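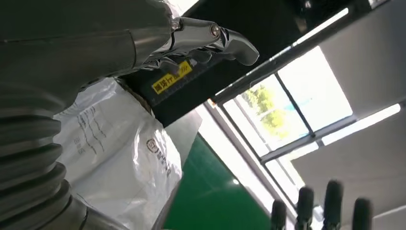
Ingrid Tran objected to an early draft on the grounds that a wrist camera spends most of its life looking at the robot it is bolted to, and that we were proposing to train on its holiday snaps. We kept the objection and changed the method.

4.2 Masking the robot's own body

Kivari drops any pixel that the arm model predicts will be arm, then learns from what is left. In the bag-handling set this can be rather little. Figure 3 is typical of the harder views: two hands, a ribbed arm, white plastic and a green crate, with the corridor lying on its side behind them.

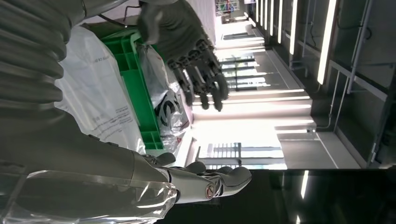 Figure 3. Wrist view with both hands near the bags and crate.

Why not simply crop? Cropping throws away the fingertips, and the fingertips are where the grasp happens.

We trained on 4000 clips and held back 118 for testing. Masking helped most when the wrist was tilted by more than 40 degrees, and did nothing at all for clear plastic, which the Plultell depth filter regards as a rumour. Eight test clips were dropped after the joint log and the video disagreed about the time - we sided with neither.

Filed under: Manipulation, Wrist cameras
Home | Papers | Data | People
Contact the Nudby group | © Nudby 2022 | Back to top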